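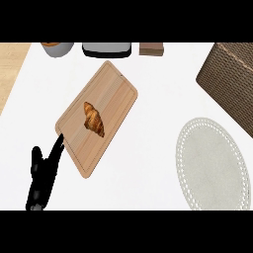

Why Does Day-Old Bread Taste Different?
Food Science Project Report
26 October 2020

Our group wanted to know why bread goes stale so fast, and whether the place you keep it matters. I thought it was all about bread drying out. Then we read that a loaf can go firm even when it's wrapped up tight, and I was hooked! When bread bakes, the starch soaks up water and gets soft. As it cools and sits, the starch slowly packs itself back together, and the crumb turns firm.

We used plain white rolls from the Adetti bakery on Murakami Street, 40 in all. A third of them went in the fridge, a third in the freezer, and the rest stayed in a cupboard (the odd one out got eaten). Every roll was in its own sealed bag. Each day we took some out, let them come to room temperature and pressed them under a 300 gram weight to see how far they sank.

The fridge rolls lost! By day two they were firmer than the cupboard ones were on day four – my grandmother keeps all her bread in the fridge and I still haven't told her. The freezer rolls stayed closest to fresh the whole way through.

We also tried warming a few stale rolls in the oven, and they came back really soft, but by dinner they were hard again. I'd love to do this part properly, with a thermometer inside the roll.

One problem was our ruler, which only showed whole millimeters, so small changes got lost. Next time we want to test rye too, and maybe the seeded loaf from Trarow.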